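# Recipe testers wanted: the Skevel food desk

We get a lot of mail from readers who say a recipe didn't work. We also get a lot of mail from publicists who say every recipe in a forthcoming book works beautifully. We believe the readers.

So for the next round of cookbook coverage we're looking for home cooks to test recipes before we print a word of praise. You would be working with Hauwa Akinola, who edits the column, and Thabiso Magagula, who runs testing and has heard every excuse a caramel can offer.

## What we're testing

Six cookbooks due out between now and the fall, two recipes from each. One is a baking book, one is all beans, and one promises dinner for four in a single pan with no chopping. We have doubts about that last one. There is also a book built around plant-based cheese, and we'd like at least a few testers who eat dairy and have no reason to be kind to it.

We pick the recipes. Authors and publishers don't get a say and don't see your notes before we publish.

## What you'd do

- Cook each assigned recipe once, exactly as written, even where you think it's wrong.
- Write down when you started, when you ate, and what the book claimed.
- Note anything you had to buy specially and what it cost.
- Tell us whether you'd make it again on a night when you weren't being paid to.

If the recipe says "cook until done," write that down too. We collect those.

Please don't fix things. The last round had a tester who quietly doubled the salt in everything and told us the book was well seasoned. She's a very good cook and her notes were no use to us.

## Who we want

An ordinary kitchen and an ordinary grocery store. You don't need training, and if you cook for a living you'll probably compensate for bad instructions without noticing you've done it. Han-gyeol Yeon, our one tester with restaurant experience, is here to check the results the rest of you complain about. We have enough professionals with him.

We'd like people with electric coil stoves, small ovens, and picky children. We'd like somebody who lives above 5,000 feet. We don't need food influencers, and we'd ask that you not post pictures of the dishes until the column runs.

If you write for, or take money or free products from, a food brand or a publisher, say so. It may not rule you out. Finding out later will.
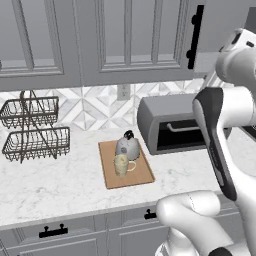
## Pay

You'll get $193 per book, paid after your notes come in, plus groceries on receipt. We know other outlets offer "exposure" and a copy of the book. You can keep the book as well, though in some cases you may not want it.

Testing takes longer than anyone expects. A recipe marked 30 minutes rarely is, and you'll have the notes to write afterward. Work out what that comes to per hour before you apply, and if it isn't worth it to you, we'd rather hear that now.

## How to apply

Send us a short email by the last Wednesday in April with:

1. Where you live and what kind of stove you have.
2. Anything you can't or won't eat.
3. A paragraph on a published recipe that let you down, and where you think it went wrong.

The third part is the one we read first. We had 678 applications last time, and most of them told us how much the writer loves food. We'll take that as given. Skip the resume, and please don't attach photos of cakes.

Write to Woo-jin Ok at the food desk with "Tester" in the subject line. He'll answer everyone, though it may take him until the middle of May.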